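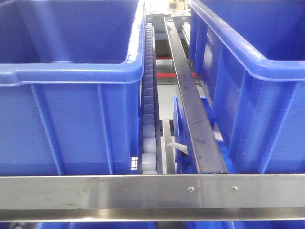 The packers at Hondmont wanted it on record that the blue bins are the best thing we've bought with this grant, and that they would hand back every cardboard carton in the building tomorrow if we let them. We're happy to pass that along! It is the most common remark we heard this quarter, and it matches what we've seen on the floor ourselves.

So, on to the details. As you'll remember from the December report, the returns area was the weak spot of the whole project. Goods came back in whatever box the customer had handy, the boxes sagged, and the line stopped whenever one of them split over the rollers. Your second payment went almost entirely toward fixing that, and we're thrilled with how it has gone.

## What we bought and set up

- **Bins.** We now have 286 of the blue plastic bins in daily use. They are a rigid, ribbed type with a thick rim, and the rim has turned out to be the feature people care about most, since you can get a proper grip on it with gloves on.
- **Roller track.** The old track was taken up and relaid so that bins can stand on both sides with the rollers running between them. That layout was suggested by the Monday crew, and it beat the one we had drawn.
- **Labels.** Still on paper for now. We tried 2 kinds of adhesive and neither one comes off cleanly, so we are holding that part of the budget until we find something better.

We had planned to spread the setup over a longer stretch, but the bins arrived early from Jatia and everyone was keen to get going. The changeover was done with the line down for 3 shifts. Nearly all of the old cartons went out for recycling the same week, and the space they took up is now a walkway.

## Sorting the small items

This is the part we were least sure about when we applied, and it's the part we most enjoy showing people. Small molded plastic pieces used to travel loose with everything else and end up under something heavier. They now get their own handling step before they are put away.
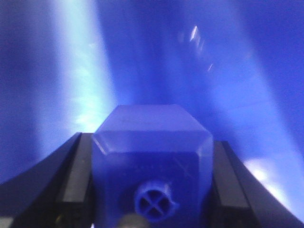

Blue on blue was a real headache in the first couple of weeks. A translucent piece with a glossy finish is hard enough to spot against a white tray, and against a blue bin it can nearly vanish. We moved the lamps, which helped, and we wrote a short list of the 41 parts that are easiest to miss. The list hangs at both ends of the track and gets scribbled on constantly – a good sign, we think, because it means people are reading it.

We also agreed on what counts as a wear mark and what counts as damage. Faint surface scratches are fine and the piece goes back into stock. A chipped edge or a cracked fitting goes to the reject shelf. It sounds small, but before this each shift had its own rule, and the same part could be passed in the morning and thrown out at night.

## What still needs work

The metalwork along the channel is showing its age. There are scuffs and scratches on one of the dark bars, and we would like to have it looked over before the busy season. We've asked Zollham for a price and will send it on when it comes.

Bin washing is slower than we hoped. The ribs on the outside wipe down easily, but the inside corners take a brush and some patience. We're trying a longer-handled brush next, and if that doesn't do it we may ask to move a little money from the label line.

The Puma site has asked to borrow our layout drawings. We'd love to say yes and would like your okay first, as the drawings were paid for out of the grant.

## Next quarter

We plan to finish the second run of track, settle the label question and bring the evening shift fully onto the new sorting step. Spending is on plan apart from the label money noted earlier. If anyone from your office would like to come by, late morning is the best time, when the returns are in and the line is at full stretch. We'd be delighted to walk you through it.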